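Slide 4. Right, so I'm Gladys, and I look after the robotics club at Shirima. (Wave at Manikandan in the second row, he did all the wiring!) We meet at 3 and we've had the same job since December, which is teaching our gripper, Lelau, to deal with a phone case and a clear tray.

Slide 5. Say why we picked it. A case is light, it's bendy, and everyone in the club had an opinion on where to grab it. 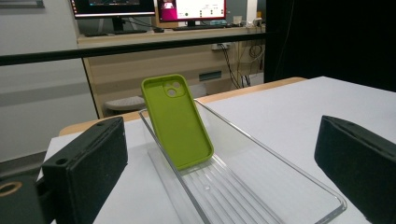 The first plan was to pinch it hard and hope. Don't do that! We swapped to soft pads on the fingers and the whole mood in the club changed. Manikandan then kept a log of every go, 1,120 of them by the end of term, and the first 900 are a bit of a mess because we kept changing our minds about what counted as a drop. Mention the spreadsheet, people always ask for it.

Slide 6. The tray. I love this tray and it drives me mad. See-through plastic on a white table, lights overhead... pause here and let them have a look.
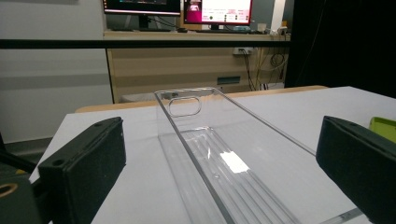
The clear tray between the fingers, with glare on the ribbed floor.

Ask the room how they'd find the edges. Take two or three answers, then on to slide 7 and the Batine heat. Keep it to 15 minutes, Gladys!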